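Section 4: Running the Shirt-Folding Table on an Open Day

This part of the Jemivden host guide is for whoever will be standing at the table while guests come by. You've already been through Section 3, so the arms are mounted and the stop button has been tested. Take your time with what follows, and please read it all the way through once before the doors open - it really does make for a calmer morning.

1. Spread the patterned cloth over the table and smooth it out toward the edges with your hands. The guests like the cloth, and so do we.

2. Lay one gray shirt across the middle of the cloth. It doesn't need to be neat, and a few wrinkles make for a better show.

3. Load the program called Haberkorn 46 and wait for the ready tone before you wave anybody over. 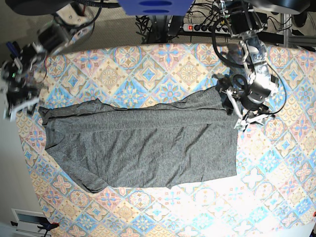
4. Say a few words of welcome while the program is waiting. Two or three friendly sentences will do, because most people would much sooner watch than listen, and you can always tell them more once things are moving.

Caution: Keep sleeves, scarves and lanyards well back from the table whenever the arms have power, even if they seem to be resting.

5. Press Start and take one step back. The arms will work on the shirt together, and you'll want to leave guests on both sides a good view of the grippers. 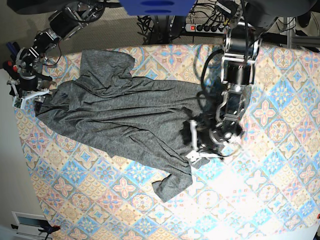

What should I do if the shirt slips out of a gripper?
Press Pause, wait until both arms are still, lay the shirt flat again and press Resume. Guests are very patient about this, so there's no need to hurry.

6. If your table has the wrist views turned on, point guests to the Barneo screen. Children in particular love seeing the cloth from so close up, and you may find you have to take turns.

Note: The wrist views can smear when an arm moves quickly. Leave the settings as they are.

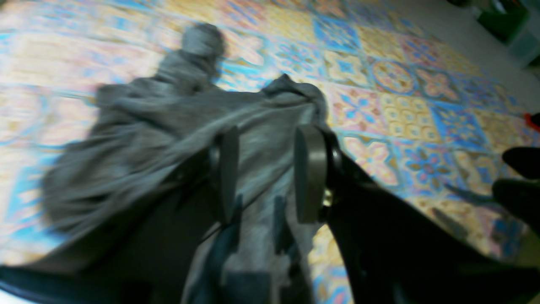 Magdalini Alexiou wrote to us after the Drindon visit that she wished she had slowed the arms down from the very first run, as her guests kept asking to see the pinch again. We've taken her advice to heart, and the slow setting is now the one we suggest for all visits.

7. To change the speed, open Motion, choose Slow and press Save. Run one shirt through on your own before you show it to a group.

8. When a run is over, press Pause, then Open Grippers, and lift the shirt away once both arms have stopped.

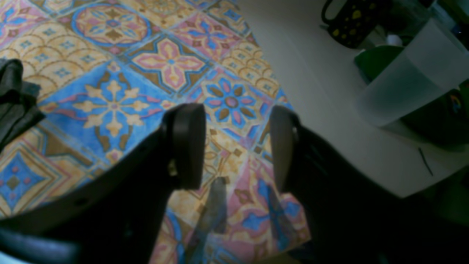
Can a guest press Start?
A guest may press it with you standing right beside the stop button, and only after you've checked that all hands are clear of the table.

9. At the end of the day, send the arms to Park, switch off the power and fold up the cloth. Write any error codes in the log - code 1182 should also be passed on to Sofia Stefanou before the next visit.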